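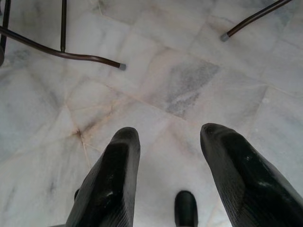
Marble tile floor with gray veining

Stedach seeks participants for a home trial of Drakeo, a neutral-pH cleaner for stone and hard surfaces. The trial runs 5 weeks in September. Households in Lloyd and Pretgate may apply; 84 places are open.

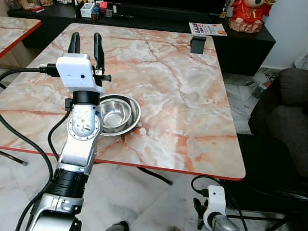 Tabletop, pink-and-white marble pattern

Participants clean one floor and one table weekly and submit a log by Sunday. Payment is $200 on receipt of the final log.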